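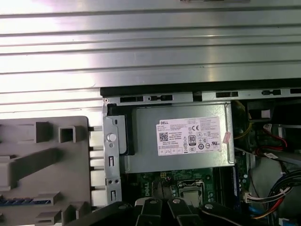 Inside a desktop computer, with the Dell label on the power supply.

Speaker notes - dealer evening, Apr 25, 2025
Jarosław Lis, parts and service, Welach Motorcycles

Slide 1. Good evening, and thank you to Dymphna for the introduction. I will speak for 20 minutes, then questions. My part is the service side of the Orkska scooter. Enda has the sales side after the break, so please keep the price questions for him.

Slide 2. Where we are now. In our first year we sold 1,297 Orkska scooters through all dealers. Of these, 177 came back to a workshop before the first planned service. Let the number stay on the screen for a moment. It is higher than we wanted, and I prefer that you hear it from me.

Slide 3. Why they came back. The biggest group is the rear brake cable, which stretches in the first weeks and needs adjusting. The second group is the side stand switch. When it gets dirty, the engine will not start, and the customer thinks the battery is flat. 59 batteries were replaced under warranty. We tested them later in our own workshop and most of them were good.
(Go slowly here. Some of the dealers in the room changed those batteries. Do not look at Cillian.)

Slide 4. What we ask from the workshops. Before you order a battery, clean the switch and try again. Write the voltage on the claim form, in the box at the bottom. A claim without the voltage will be sent back to you from May. I know this is more paperwork. Eoin has made the form shorter in other places, so the whole thing is still one page.

Slide 5. The cable. From the next shipment the factory at Rilletholm fits a thicker cable. The part number changes only in the last digit, so please check your shelves. The old cable can still be used on the older scooters, but do not mix old cable and new lever - the end piece does not sit properly.
(Pass the two cables around the room. Ask for them back!)

Slide 6. First service. It stays at 1,000 kilometres. Several customers were told a different distance by the showroom, and then they were angry at the service counter. Please agree on this inside your own dealership. There is a small card for the key ring, and each dealer can take a box of 50 tonight from the table by the door.

Slide 7. Colours and trim. Skip if we are late. The grey panels from Ní Chonaill had a matching problem in the winter batch. If a customer complains, take a photo in daylight and send it to me with the frame number.

Slide 8. Questions. If somebody asks about the electric model, say that I have no date. Dymphna Heffernan will answer if she wants to.

After the last question, remind them that the coffee is downstairs and that Enda starts again at eight.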